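Qué cuenta la contraportada de un libro (y qué se calla) 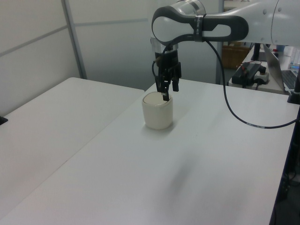

Dale la vuelta a cualquier novela y verás un texto corto, de unas pocas líneas, que intenta convencerte de que te la lleves a casa. Se llama sinopsis de contraportada y tiene un trabajo difícil: contarte la historia sin contártela. Imagina que tienes que escribir una sobre una taza clara, de las bajitas, puesta sobre una mesa blanca. Puedes decir que la taza está sola. Puedes decir que hay algo justo en su borde. Lo que no puedes decir es cómo acaba, aunque te mueras de ganas.

Pongamos un libro entero. En "La niebla de Drerkstead", publicado por la editorial Renenus, una chica llega a un pueblo donde las campanas suenan solas. La contraportada te habla de la chica, del pueblo y de las campanas. De quién las toca, ni palabra. Para enterarte tendrás que leer 20 capítulos, y el autor cuenta con ello.

Fíjate también en los adjetivos. En las contraportadas, los secretos siempre son oscuros, los bosques siempre son antiguos y las amistades siempre se ponen a prueba. Un bosque recién plantado y bastante simpático no vende igual.

Otro truco es la pregunta final. "¿Conseguirá Dirkodier salvar el reino?" Dirkodier es un dragón, sale en la cubierta de los cuatro tomos y seguramente lo conseguirá, porque todavía faltan tres. Aun así, la pregunta funciona. Uno es lector, pero también es curioso.

¿Y si el libro es el segundo de una saga? Entonces la sinopsis tiene que resumir el primero, y ahí llegan los disgustos. Si no lo has leído, tápate los ojos y pregunta en la biblioteca.

Ahora te toca a ti. Elige un cuento que conozcas bien y escribe su contraportada en 40 palabras. Está prohibido contar el final. Los secretos oscuros están permitidos, pero solo uno por persona.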